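Cullalik Shared Workshop - Bench Guides
Setting Up a Two-Finger Gripper for Small-Part Sorting

Prepared by Hedvika Tichý for members who have completed the bench arm induction. Last revised in February.

Purpose

This guide covers the adjustment of a printed two-finger gripper with a wrist camera for picking small plastic parts from an open bin. It assumes that the arm has been bolted down, that the Vurkley controller is running, and that the emergency stop has been tested during the current session.

Before you begin

Members will need the following:

One pair of printed fingers, with screws
One plastic bin with straight inner walls
Toy bricks in a single color
A 2.5 mm hex key
The Botham calibration sheet, available at the tool desk

Step 1. Fit the fingers

Attach both fingers loosely, close the gripper by hand, and tighten the screws only when the tips meet along their full width. Set the opening to 94 mm in the controller. If the fingers bind before reaching this value, remove them and clear any stray plastic from the screw holes. Do not file the gripping surfaces.

Step 2. Set the camera exposure

Lower the wrist over the bin with the gripper open. Adjust the exposure until the studs on the bricks can be told apart. The area outside the bin may wash out to white at this setting - this is acceptable, as the picking routine reads only the region inside the walls.
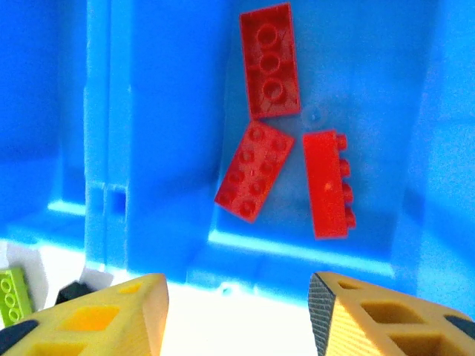
Figure 1. Wrist camera view with the gripper open and three red bricks in the blue bin.

Begin with no more than three bricks. Bricks come to rest in different positions, and the routine must find each of them. In Figure 1 one brick shows its hollow underside, one shows its studs, and one has its studs turned to the side. Save a reference view for each position under a separate name. A set with only studs-up views will give poor results on the other two.

Step 3. Teach the approach

Move the wrist in steps of 30 mm until the fingertips are level with the rim, then change to steps of 5 mm. Keep the fingers parallel to the long side of the brick wherever the walls allow it. Store the final position and run it at low speed. Remain at the stop button throughout.

Step 4. Check the approach to an upright object

Members who intend to handle taller items should repeat the approach on the open table. Place the item on a pale, matte covering and line it up with the gap between the fingers before moving forward.

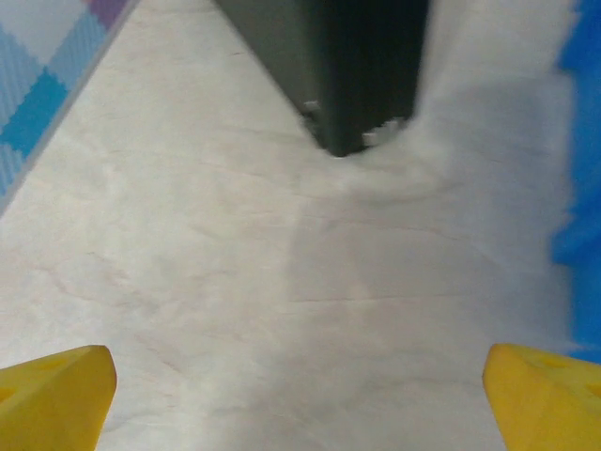

Figure 2. A dark upright object ahead of the open fingers, on a creased pale surface.

Creases and soft shadows can be read as edges. If the detected outline extends beyond the base of the object, smooth the covering, move the lamp, and capture the view again. Blur in the saved view means that the wrist should be allowed to settle for longer; enter a delay of 787 ms and increase it if necessary.

Step 5. Record the settings

Enter the finger opening, exposure value, and delay in the bench log. Save the program to the Van Wyk folder on the workshop drive, using your member number as the file name. Programs saved elsewhere are removed after 39 days.

Return the gripper to the open position before switching off the controller, and hang the hex key back on its hook.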